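Tuvari opens remote check-in program to patients across Candport

CANDPORT, 10th July – Families in Candport who live a long drive from their clinic can now send in blood pressure, weight and blood sugar readings from the kitchen table, and have a nurse look them over the same day. Tuvari, the health software company behind the service, is opening it to every adult patient at the Clellach clinics after a trial that began in February.

The trial had 558 patients signed up, most of them living with high blood pressure or type 2 diabetes. Between them they skipped 172 trips to the clinic that would once have been booked just to take a reading. Nurses used the freed-up time for longer visits with the people who needed them most – and we could not be happier about that!
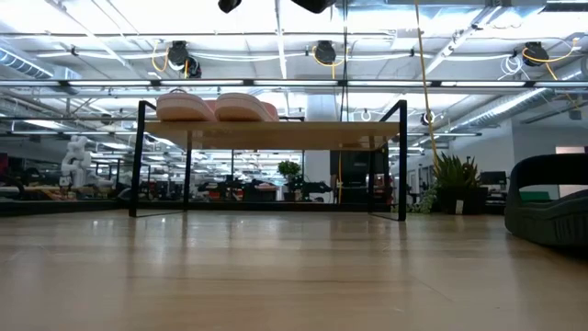
The service works on any phone that can send a text message. Patients get a short reminder in the morning, type in their numbers and go on with their day. If a reading is outside the range set by their care team, a nurse calls them back. There is no app to install and no password to remember, which was the request we heard again and again from older patients and the relatives who help them.

"We had people texting us their readings from fishing trips and from the back row of a grandchild's recital," said Linnea Boström, head of patient programs at Tuvari. "They wanted to stay in touch with their nurse, and they found the time. I'm thrilled that we can now say yes to everyone who asks." 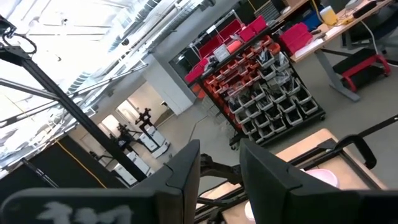

Clinic News, Vol. 2

The wider program has room for 2990 patients in its first year. Readings go straight into the patient's chart through Qudah, the records system the clinics already use, so staff do not have to copy anything by hand. Spanish reminders are ready from day one, and large-print setup cards are available at each front desk.

Sign-up is open now and takes roughly 2 minutes. Patients can ask at their next visit or call the clinic and say they would like to join remote check-in. Home blood pressure cuffs can be borrowed free of charge while supplies last – more are on order.

About Tuvari
Tuvari makes simple messaging and monitoring tools for community clinics. The company is based in Candport.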